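Labelling a consumer unit and a van fuse box so that they agree with the drawings

I moved the workshop electrics over to a proper numbering scheme in March, and did the van at the same time. These are notes on the scheme, mostly for my own use when I next have to change something and have forgotten how it goes.

The old arrangement was a sheet of paper taped inside the door. It said things like "sockets back" and "lights + extra". The extra was a heater that went to the tip years ago. Two of the circuits had been swapped at some point without the sheet being altered, which I found by turning off the lathe while trying to turn off the lights.

Every circuit now has a three-part code. The first part is the place: W for workshop, V for van. The second is the way number on the board or the position in the fuse box, counted from the left. The third is a letter for the type of load: L for lighting, S for sockets, M for motors, H for heating, X for anything else. So W-04-M is the fourth way in the workshop and it feeds a motor. Leading zeros are kept so that the list sorts properly in a spreadsheet.

I did consider putting the rating in the code as well and decided against it. Ratings change and codes should not. The rating goes in its own column, along with cable size, length of run and the date of the last test.

There are 42 entries in the list at present, of which 28 are workshop and the rest van. The van figure looks high. It includes feeds which share a fuse, and each of those gets its own line with a suffix letter, for example V-03-Xa and V-03-Xb. A shared fuse with only one line in the list is how I lost an afternoon looking for the reversing camera feed.

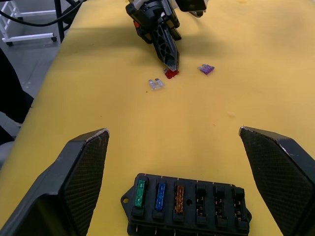

For the labels themselves I tried three methods. Printed paper under clear tape is cheap and readable but lifts at the corners, and in the van it went yellow within one summer. Engraved plastic is very good and far too slow if you do it by hand. I settled on a heat-transfer tape from Bodano, 9 mm wide, black on white. It sticks to painted steel and to most plastics if the surface is wiped with alcohol first. It does not stick to polypropylene, so anything made of that gets a tie-on tag.

Cable ends are marked too, at both ends, with the same code. The sleeves are the slide-on sort from Plandov and have to go on before the terminal is crimped. I forgot this on the first four and cut them all off again. If the sleeve has to go on afterwards there is a wrap-round version, but the print is smaller and I cannot read it without glasses.

Drawings: one sheet for each location, A3, done in an old copy of Mollel. The symbols are not quite the standard ones but they are consistent. Each sheet has a revision letter in the bottom right corner, and the same letter is written in pencil on the inside of the door. If the two letters differ, the drawing is out of date -- or the door is. That check takes a few seconds and has already caught one mistake, where I had moved the compressor to a different way and updated only the spreadsheet.

Spare ways are listed as well, with the load letter left as a dash. I keep 15 A blade fuses and a few of the smaller ratings in a tin, and the tin has a copy of the van list folded in the lid.

Still to do: the outside lights at Wernumura, which are on a spur that does not appear on any drawing, and the second battery isolator. The isolator will probably be V-09-X unless I find that I have already used it.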